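4. Demonstration Collection

4.1 Workspace and tasks

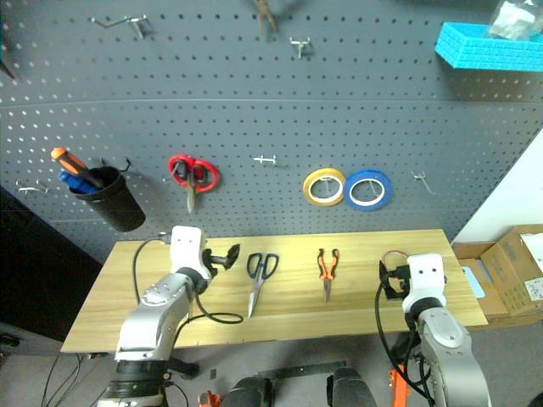

All demonstrations were collected on the Prokis bench, a two-arm station used in our earlier work on bin sorting. The tasks reported in this section belong to the tool-return family: an item lying on the tabletop must be picked up, turned to a suitable orientation, and hung on the pegboard behind the table. We chose this family for two reasons. The final placement is tight, as a handle loop has to pass over a hook that is only slightly narrower than the opening. The approach is also long compared with the reach of the arms, and so small errors in the grasp are carried through to the hook.

Figure 3. View from the head camera of the Prokis bench. Scissors and pliers lie on the table between the two grippers; the pegboard behind carries hooks, a cup holder, scissors with red handles and two rolls of tape.

Two forms of teaching were compared. In hand guiding, the operator stands beside the bench, switches the arm to a compliant mode and moves it by the wrist. In remote control, the operator sits at a separate desk and moves a pair of small leader arms, whose joint angles are copied by the arms on the bench. The leader arms were built to the Bimora pattern with a modified trigger for closing the gripper. The mapping is joint to joint with no scaling. We tested a scaled mapping during the pilot in October and dropped it, as operators tended to run the elbow into its limit without noticing.

Hand guiding was restricted to one arm at a time. An operator can in principle guide both arms together, but in the pilot this led to uneven pushing on the wrists and to traces with large jumps in joint torque. For tasks that need a handover between the grippers, only remote control data were collected.

4.2 Operators and procedure

The demonstrations were given by 11 operators, none of whom had taken part in the pilot. Each received a short introduction to both methods and then practised on a single plain block until they could lift it and set it down without stopping. No score was kept for practice. The order of the two methods was balanced across operators as far as an odd number allows.

A demonstration begins when the operator presses the foot pedal and ends when the pedal is pressed again. Between demonstrations the item is put back on the table by hand, with its position and heading drawn from a printed list. We did not use a jig. The list gives a cell on the table and one of eight headings, and the person resetting the bench places the item by eye, which adds a modest and unrecorded spread to the starting poses. Hooks on the pegboard were kept in fixed positions within a session and moved between sessions.

Operators were asked to work at a pace they found comfortable and to carry on after a failed grasp if the item was still within reach. Recoveries of this kind were kept in the data. Earlier sets collected on the same bench had been trimmed to remove them, and policies trained on the trimmed sets often froze after a first miss. A demonstration was discarded only if the item left the table, if an arm went into a protective stop, or if the operator asked for it to be removed.

4.3 Recorded signals

Joint positions, joint torques and gripper opening were logged at 100 Hz. Images from the head camera and from one camera on each wrist were logged at a lower rate and matched to the nearest joint sample. In hand guiding the operator's hands and forearms are often present in the head view, and this creates a known problem: a policy may learn to follow the hand in place of the item. We therefore replayed each hand-guided trace on the bench with the operator standing clear, and logged the images again during the replay. Traces whose replay did not end with the item on the hook were marked and held out of training.

The replay step is costly. It doubles the bench time for each demonstration and calls for the item to be put back in its starting pose with some care. It also loses some good traces, chiefly those in which the operator had used a light touch on the wrist to ease a loop over the hook. The force applied by the hand is absent in the replay, and the arm alone stops short or slides past the tip of the hook.

After all checks, the set holds 591 demonstrations across 5 tasks. It is released in the Brorari format with the torque channels included. Held-out traces are supplied in a separate folder with the reason for exclusion.

4.4 Observations on the two methods

Remote control gave traces that were slower but more even. Most of the extra time was spent near the pegboard, where operators had to judge depth from the camera views alone. Several dealt with this by touching the item to the board first and then sliding it down on to the hook — a strategy that did not occur in hand guiding. It produces a clear contact signal in the torque channels, and the policies trained on these traces took up the same habit.

Hand guiding gave shorter paths and fewer changes of direction. Operators could see the hook directly and approached it in one movement. The grasps, however, were less consistent. With one hand on the wrist and the other on the gripper button, operators often closed the gripper before the wrist had settled, and the item turned slightly as it was lifted. Scissors were affected more than pliers, given their flatter handles.

Ashley Blackburn, who supervised the sessions, kept written notes on operator comments. The most common complaint about remote control concerned the lack of any feel for contact. The most common complaint about hand guiding concerned the weight of the arm at full stretch, where gravity compensation was imperfect. We have since adjusted the compensation using the procedure of Heydari, but the data reported here were all collected with the original settings.

The two sets are treated separately in Section 5, and a mixed set is considered only in the final comparison.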